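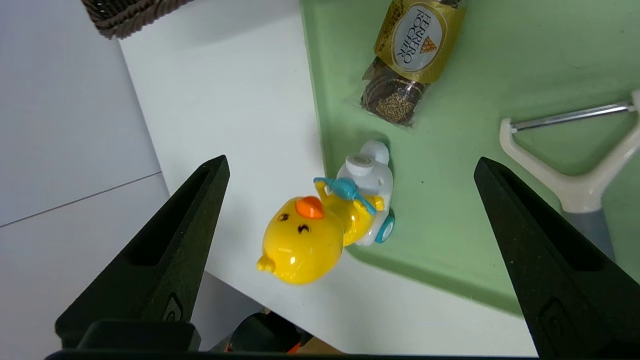
Can You Teach a Robot by Holding Its Hand?

Last updated: December

Some people will tell you that robots learn just like kids do. Be careful with that one.

When you learn to put a toy away, somebody shows you once, maybe twice. A robot might need 200 tries at the same job, and a person has to steer it through every single one. There are 2 usual ways. You can grab the arm and push it where it should go. Or you can stand back and move it by remote control, a bit like a video game with very slow characters.

The robot saves what its cameras saw and how its joints moved. Later a computer hunts for patterns in all that. Does it then know what a toy chick is? I doubt it. It has numbers that go with yellow shapes.

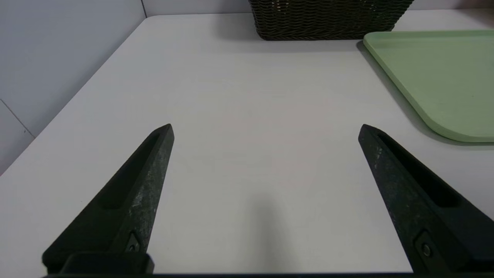

Jolán Kozma thinks I'm too grumpy about this, and says a baby needs plenty of tries to pick up a spoon too. Fair enough. But a baby who can pick up a spoon will soon have a go at your glasses and the cat's tail. A robot that was only shown a peeler may get stuck on a marker.

So if you see a video of a robot tidying a table, ask some nosy questions. Was a person steering it?

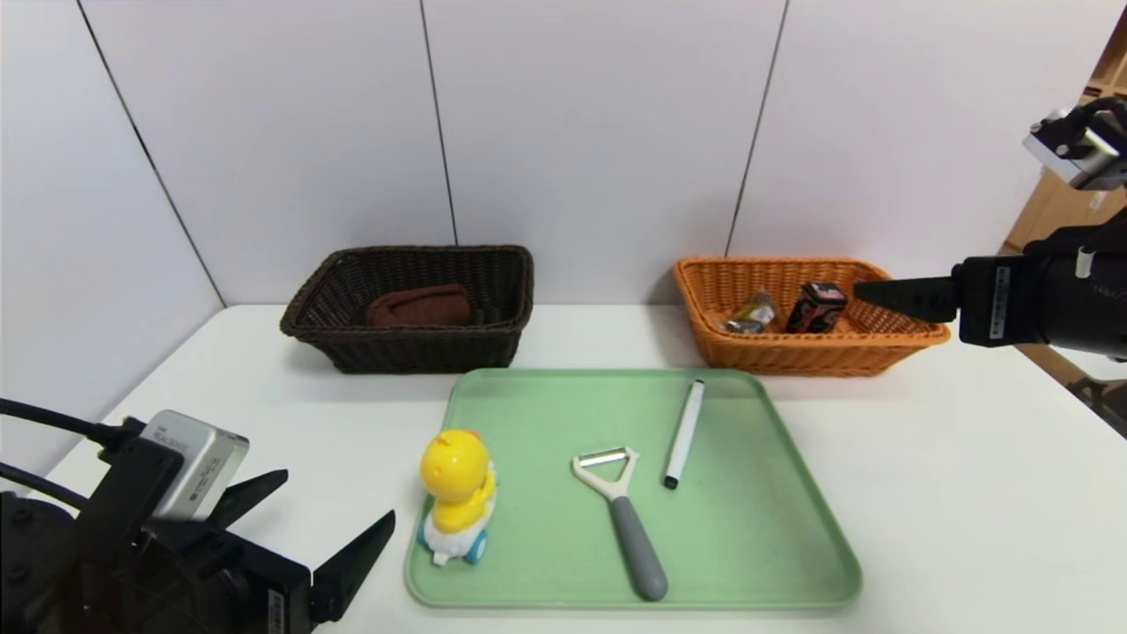
Did they move the tray before each try, or leave it in the same spot? And how many tries went wrong before the one in the video? If 30 did, I'd like to see those as well.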